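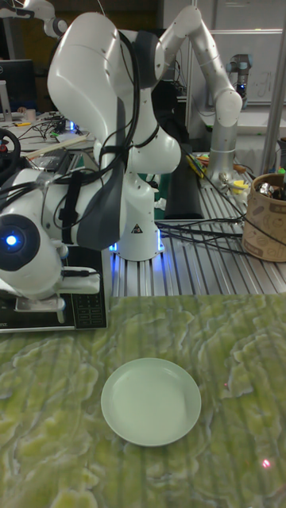
Figure 4-1. Bench view, plate at the start position. Arm A (white) stands on the slotted table behind the green top.

4. Setting up the kitchen bench task

This section covers the bench used for the Susurine method study. It assumes you have finished the arm calibration in section 3 and that the recording computer is logged in to the Bralstead share. If you are repeating the published runs, follow the steps in the order given. If you are only collecting new demonstrations, you can skip steps 7 and 8.

4.1 What the task tests

Susurine is a way of training one policy from demonstrations that start from many different arm poses. Earlier policies from our group did well when the arm began at its home pose and poorly when it began anywhere else. The training set holds 2,339 demonstrations. The scene is kept nearly the same from run to run so that the starting pose is the main thing that changes.

4.2 Placing the objects

1. Wipe the green top and let it dry.
2. Set the pale green plate on the top, a little left of center in the fixed camera view. The plate must be empty.
3. Check the plate against the reference overlay in the Nieto viewer. Shift it by hand until the rims line up.
4. Leave the tool cup and the second arm where they are. Both are in the training images.

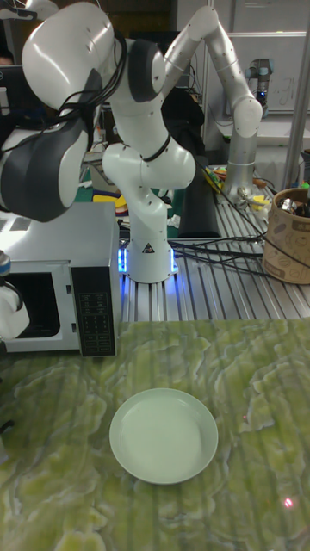

5. For the microwave variants, load the matching overlay and place the oven at the left, on the slotted table. The control panel has to stay readable in the fixed camera. Do not plug the oven in. No part of the study uses it powered.

Note: The overlay for the microwave variants is a separate file from the plate overlay. Loading the wrong one is the most common setup mistake, and the viewer will not warn you.

4.3 Choosing the starting pose

6. Open the pose list and pick the block you are running. Each block holds 500 poses, drawn before the study began. Do not redraw them.
7. Set the seed to 3. The published results all use this seed.
8. Confirm that the policy checkpoint is the one saved at 4,000 steps. Later checkpoints follow the demonstrations more closely but get worse on poses far from home. Bart Desmet's notes in the Estinby folder have the plots.
9. Send the arm to the pose at reduced speed. Keep a hand near the stop button until it settles.

CAUTION: Some poses bring the wrist close to the objects on the left. If the planned path shows in red, skip that pose and write its index in the log. Do not edit the path by hand.
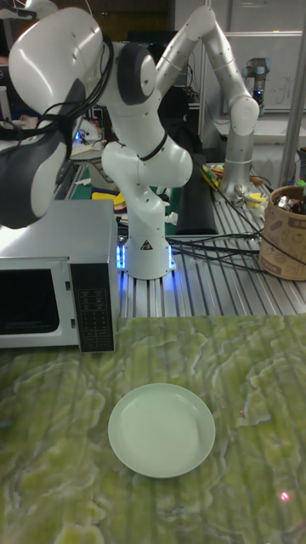
10. Look at the cable bundle on the arm. If it is pulled tight at any joint, return home and approach the pose again from the other side.
11. Save one still from the fixed camera before starting the policy. The scoring script compares this still with the overlay and rejects the run if the plate has moved.

4.4 Door-open runs

Door-open runs use the same arm and bench but no plate. They are scored separately and should never be mixed into a plate block.

12. Take the plate off the green top.
13. Open the oven door by hand until it matches the door-open overlay.
14. Repeat steps 9 to 11. In the script, set the object check to "door" or every run will be rejected.

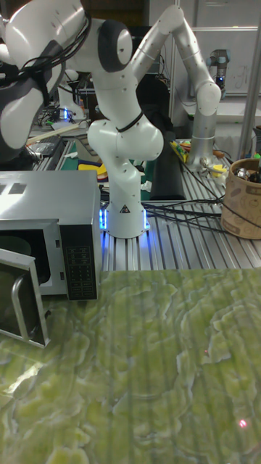

Figure 4-2. Door-open layout, with the plate removed.

Note: The door can swing slightly when the table is bumped. Check it again before each run.

4.5 Logging

Write down the block, the pose index, the result and any stop you made by hand. A stop by hand counts as a failure even if the arm was close to finishing. Send questions about scoring to Svitlana Lytvynenko. Logs are copied to the Bralstead share every Tuesday, so close the file before you leave on Monday evening.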